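SPEAKER NOTES – "A Place for the Red Stick: small objects and where they end up"
Áine Daly, April 2024

Before starting: water, clicker, check the second microphone. Preben Overgaard is introducing me. If he tells the filing cabinet story, let him.

OPENING

Ask for hands. Who has a drawer at home for things that have no drawer? (Wait. Every hand goes up, including the ones belonging to people who write about minimalism.)

My grandmother had a writing desk dated 1854 on the underside. Seven compartments, each built for a purpose. By the time I knew it, five were full of string. The people who made that desk understood letters, ink and stamps very well. They had no idea what was coming for them in the string department.

So tonight is about small containers and the optimism that goes into them. I have spent a good part of my working life at Skundari telling other people how to lay out a tabletop, and my own desk is a disgrace. Say this early. They can smell it anyway.

THE CUP

Click. Let them look for a bit.

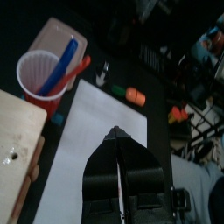 Slide 2. Red cup, two long items, one sheet of paper.

The cup is where all storage begins. You don't buy it for the job. It was a drinking cup once in its career, or it was meant to be, and then somebody put a marker in it and that was the end of drinking.

What I like about a cup is that it's honest about its limits. Anything taller than the rim leans, and it leans as far as it feels like. Blue goes to the right, red goes further to the right. You can straighten them. Go ahead. Come back in an hour.

Point out the paper. Pale sheet on a black tabletop, and you find it every time. Put the same sheet on a white desk and you'll be lifting things up to look for it. I have lost whole invoices this way. Taha Salem will be sitting near the front and he knows which ones.

(If running late, skip the bit about the plastic tub. If not: behind the cup there's a translucent one. I have strong feelings about see-through tubs. We buy them so we can see what's inside, then we put them behind something.)

THE BOX

Move on to boxes. Slow down here, I always gabble this part.

A box makes a promise that a cup doesn't. It has sides and corners, and if it has a knob you are fully entitled to assume the knob does something. Give a grown adult a red front with a little round wooden knob on it and they will reach for it. I did a workshop in October with two dozen facilities managers and every single one reached.
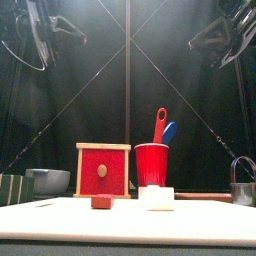 The knob is also where people get sentimental. You can fit a handle from the Mostex catalogue that will outlive us all, and the client will still ask for the small round one, a bit off centre, like the one on the toy chest they had when they were five. I used to argue. Cillian Fitzgerald, who trained me, told me to stop arguing and order more knobs.

Colour: red is bossy. On a white surface it's the first thing you look at and it stays that way. Good for something you need to find, tiring for something you'd like to forget. I once painted a tax box red. I don't recommend it.

Pause for water.

THE HOLE IN THE LID

A shape-sorting lid is the strictest filing system ever invented. It takes what fits and refuses the rest, and it won't be talked around. Most offices could use one.

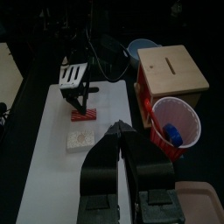

Slide 4. Slot, round hole, and two blocks still out on the white surface.

Ask the room where the striped block goes. Somebody will say the slot. Somebody will say it's too thick for the slot. Let them go at it for a minute, it warms them up for questions.

Then bring them back to the cup. Same cup, right in front of the box, and a thin red stick poking into it. That's my whole talk, if I'm frank – you can own a handsome wooden box with a properly cut lid and the stick will still find its way to the cup.

Mention the speckled block, because I'm fond of it. It looks like a bit of kitchen counter.

QUESTIONS

Likely ones: labels (yes, but in pencil), drawer dividers (see the Tierney handout, back table), whether I'll do people's sheds (no).

If Cillian Mac an tSaoi asks about the Voltcombe fit-out, say the shelves are still up and move to the next hand.

Thank Preben. Take the clicker out of my pocket this time.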